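Failure Report: The Arm That Pushed Through the Counter
Robotics Project II, final report, Team Toprak

1. What we said we would do

Our proposal promised a simulated kitchen arm that could pick a small item off a counter and hand it back without incident. We called the controller Toprak, after the street two of us live on, and trained it in Furlow, the kitchen simulator the department runs on its shared machines. The plan was to finish training by the middle of the semester and spend the other half making it fast.

We did not make it fast. We spent the other half finding out why an arm that scored very well on paper kept trying to drive its fingers into the furniture. The course handbook says a failed project can still pass if the failure is properly documented, and we have taken that sentence more seriously than any other in the handbook.

2. The fault

By April the controller had been through 2000 training episodes and its success rate looked wonderful. Then we ran the evaluation set, which was 908 episodes with the item in a new spot each time. In 70 of them the simulator logged a contact force between the fingers and the counter above our safety limit. The limit was one we had picked ourselves and had described in the proposal as "generous."

What made it embarrassing is that most of those 70 counted as successes. The item got picked up. Our scoring script checked whether the item had left the counter and whether it was still in the gripper two seconds later, and it never asked what had happened to the counter in between. A person grading the same run by watching it would have said something, probably loudly.

Played back at normal speed, the bad runs look almost the same as the good ones. The hand comes down, there is a small shiver in the wrist, and the hand carries on. We had all seen the shiver before. In our weekly notes it is listed as "rendering thing?" for three weeks in a row, with a different initial beside it each time.

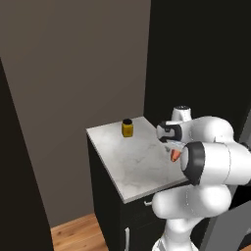 Height was the whole problem, and it took us a long time to see it. Toprak works out its target from the camera view and then moves in two stages, first across and then down. During the across stage the fingers are supposed to stay clear of the surface, but the controller had learned to travel as low as it could get away with, since a short drop earned a better time score. With the yellow jar toward the back of the marble and the fingers hovering just over the surface, there is an open stretch of counter to cross and hardly any air to cross it in. Any error in the height estimate has to come out of that gap. When the estimate was low, the fingers met the stone early and the controller, which had no notion of stone, pushed.

3. Where the height error came from

We blamed the following, in order: the camera, the marble texture, the gripper model, each other, and the university network.

The camera was fine. The marble was a fair suspect, because pale veined surfaces do upset depth estimates, so we swapped it for a flat gray one and ran the evaluation again. The number of bad runs barely moved. The gripper model came from Hollosel, an open library of robot parts that half our class uses, and it was fine too, although we spent nine days on it and wrote one of its maintainers a long message that we later had to take back.

The real cause was in a file of our own. Furlow lets you vary the counter height a little between episodes so that the controller does not memorize one value. We had turned this on for training. We had also, during the first week, written a line that stored the counter height at startup so we could skip looking it up at every step. The line did what it was told. It stored the height of the first counter and used that number for every counter that came after.

For counters lower than the first one, this produced a slightly cautious arm. For counters higher than the first one, it produced the shiver. The reward did nothing to discourage it, as there was no penalty for contact. We had taken the penalty out in the second week because it made the training curve ugly.

4. The fix

The height is now read at the start of each episode. We put the contact penalty back and accepted the ugly curve. We also added a hard stop outside the learned part of the controller: if the force at the fingers passes the limit, all motion halts, the arm backs straight up, and the run is scored as a failure whatever the gripper happens to be holding.

Retraining took 700 episodes starting from the old weights. On the same evaluation set the hard stop fired twice. Both times the item was at the very edge of the counter, and we have not worked out why that matters. The success rate fell, and the average run is slower by a little over a second. The speed chapter of our proposal has been removed.

5. Safety

It is tempting to say that no harm was done, as the counter does not exist. We said so ourselves in a progress meeting. The plan, though, was to move the controller onto the real arm in the Nutura teaching lab in May, and the real arm is bolted near a bench that people lean on. Our transfer checklist had eleven items. Ten of them were about network settings and one was "check it works." By our own scoring script, it worked.

We withdrew the lab booking and rewrote the checklist. It now asks for the peak contact force of every evaluation run, a look at the ten worst runs at quarter speed, and the name of whoever did the looking. A question mark is no longer accepted as an entry in the weekly notes.

6. Still open

The two edge cases are unexplained. The hard stop has only been tried in simulation, where the force reading is perfect and arrives instantly – neither will be true in the lab. Our guess is that the limit will need to be lower there, but we have no data to support a number and would prefer not to pick another generous one.

The stored-height line is still in the repository, commented out, with the date and all our initials next to it. The next team is welcome to delete it.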